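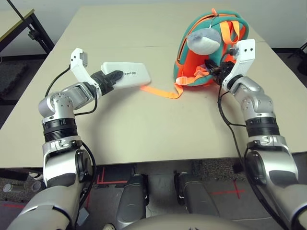

Viltlow Everyday Tasks Pack, reviewed after one semester

Our club had been stacking blocks for a year and a half. Block stacking is a fine way to learn how two arms share a table, but by last spring even our most patient members could do it half asleep, and the new kids came in, watched one tower go up and asked what else the robot did. So when Ningsih Santoso, our faculty adviser, found the Viltlow pack for $70 I said yes before she'd finished reading me the page. I'm so glad I did!

What you get is a deck of 33 task cards, a planning booklet and a login for Sekent, the logging software that goes with it. You supply the arms and most of the objects. That put a few people off at first (seventy dollars for cards?), and I understand it, but the cards are where the work went. Each one has a goal, a starting layout, a list of things that count as a failed run and a space for your own notes. They're printed on heavy stock and ours have survived a spilled iced coffee.

The backpack card

If you only ever run one card from the deck, make it number 13. The job is to get a power bank into a child's backpack using both arms, one to manage the bag and the other to bring the power bank over. It sounds like nothing. A person does it without looking. Then you try to write down what your left hand does while your right hand is busy, and suddenly the whole room is arguing about straps.

I love this card. Cloth moves every time you touch it, so the plan you made from the starting position is already a bit wrong by the second grasp. Loose straps lie where you want to work. The mouth of the bag sags shut the moment the arm relaxes. Our first-years learned more about choosing a grasp point in two evenings with a backpack than they did in a month of cubes, and they were laughing the whole time, which matters when you're asking people to stay until nine.

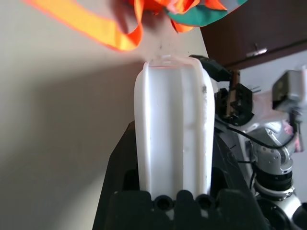
Fabric hanging close over the fingertip, from a wrist camera.

Wrist views get a whole chapter in the booklet, and it's the best chapter. The advice is to go through the wrist video first and the head video second. We'd always done it the other way around. From the head camera you can see where the bag is and what both arms are up to, but the last little bit of the approach is often hidden behind the gripper. From the wrist you get the fingertip and whatever is right next to it, including the blur when something swings. Sutrisno Sopacua, a junior, rewrote our whole review sheet after reading that chapter and it's much better now. 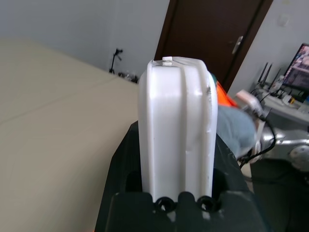

Wrist view with the second arm at right and a bit of orange just showing.

Sekent, the software

Sekent lines up the camera streams so you can scrub through them together, and you can tag any moment with a short note. We've logged more than 790 runs in it and it hasn't lost one. Search is quick. Tags are shared across the club, so when somebody marks "strap caught" on a clip, everyone else can pull up the matching ones. We use that constantly for teaching.

The export screen is clumsy. You have to pick the camera streams again for every batch, even if you chose the same ones a minute ago, and the progress bar sits at the end for so long that I've canceled two exports that were probably fine. Viltlow's support person wrote back the same afternoon and told me where the default setting lives (under Project, then Streams, not under Export), so look there first.

Other gripes

The difficulty ratings are all over the place. Card 6, folding a dish towel, is marked easy and it ate an entire evening. Card 21, moving a cup from one arm to the other, is marked hard and our newest pair had it working before the snacks arrived. We've started penciling in our own ratings.

I'd also like more cards with soft things in them. There are only a handful, and they're far and away the most fun. We made up four of our own using the blank template at the back of the booklet, and I'd happily pay for a second deck if Viltlow made one that was nothing but bags, sleeves and zippers.

Compared with the Bastia set

We borrowed a Bastia set from the Oyelaran Robotics Club across town to compare. Bastia ships real objects in a case, so you can start the minute you open it, and for a brand-new club with an empty closet that's worth a lot. The objects are all rigid, though, and the instructions assume one arm. With two arms and a few people who want to be challenged, go with Viltlow.

Would I buy it again? Yes, and we're ordering another deck in November for the Saturday beginners, plus a box of card sleeves. Get the sleeves with the matte finish. The shiny ones glare under our lights and you end up tilting the card back and forth to read it.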